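# In Defense of the Slow Gripper

I have been comparing hand-held grippers for the better part of this year, and I want to say something that will sound backward to a lot of the people I like and work with. I think we pay far too much attention to how fast a gripper closes and far too little to how it feels at the end of a long afternoon, when your wrist is complaining and you have one more toy to lift out of one more bin.

Let me back up a little. Our group had two designs on the bench through the summer. The first, which we call the Sandano after the street where Getachew Tufa had his first workshop, is light and quick. You squeeze and it snaps shut, and the first time you use it you will grin like a kid (I certainly did!). The second is the Trukard, a heavier thing with a longer trigger pull and a spring that Natnael Bogale must have rewound a dozen times before he let anyone else touch it. On paper the Sandano wins. It opens wider and closes sooner, and in June, when we ran our first comparison, everybody who walked in reached for it first.

We logged 1344 pickups in that comparison, split evenly between the two. The Sandano dropped or badly twisted the object in 197 of them. The Trukard did so in 136. Those aren't numbers that would settle an argument between strangers, and Getachew pointed out quite fairly that most of the Sandano's trouble came from soft things. Give it a block or a cup and it does beautifully. Give it a sock or a stuffed animal and it tends to pinch a fold of fabric, lift that fold, and leave the rest to swing around as it pleases.

But soft things are what homes are full of! That is my whole complaint, really. I love a tidy demo with wooden cubes as much as the next person, and I have built plenty of them. Then I go home and look at my own living room, with its blankets and mittens and half a zoo of plush animals, and I wonder who exactly the cubes were for. If we want a machine to learn from our hands, then our hands ought to be doing the awkward jobs, with both grippers going, and with enough feel left in the trigger that a person can tell a firm hold from a lucky one.

Bezawit Woldemariam disagrees with me, and I should give her side properly. She thinks feel is a luxury. The recorded motion is what matters to her, and a cleaner, faster mechanism gives a cleaner recording, with less of the operator's fussing in it. She also says that people adapt to any trigger within a week - and I have to admit that I got noticeably better with the Sandano once I stopped sulking about it. Where I part ways with her is on the fussing. I think the fussing is the valuable part. When somebody eases the jaws against the side of a soft toy, waits a moment, shifts the angle and only then commits, that little hesitation holds most of what a person knows about handling soft things, and I would hate to see it smoothed out for the sake of a pretty curve.
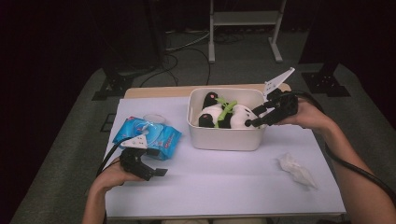
Does a heavier gripper wear people out sooner? In my experience it does, and the remedy is shorter sessions with a proper rest between them, plus a cable that runs back along the arm so it isn't tugging at the wrist the whole time.

That second point deserves more attention than it gets. Chaltu Negash spent an entire morning rerouting cables for us, and it changed my opinion of both designs more than any spring or fingertip had. A cable that pulls to one side makes you hold your elbow out to fight it, and after a while you are picking things up in a way you never would with your bare hands. I'd put cable routing ahead of jaw width on any buyer's list, and well ahead of closing speed.

I'd also ask for a fingertip you can change without hunting for a tiny screwdriver. The Sandano is better here, and I've told Natnael so more than once. He is working on it, he says, though he has been saying so since before the rains.

So my vote goes to the Trukard for anything soft, and I'll keep a Sandano on the shelf for cups and blocks. Bezawit will be running her own comparison in the new year with a new set of operators, and I've promised to stay out of the room while she does it.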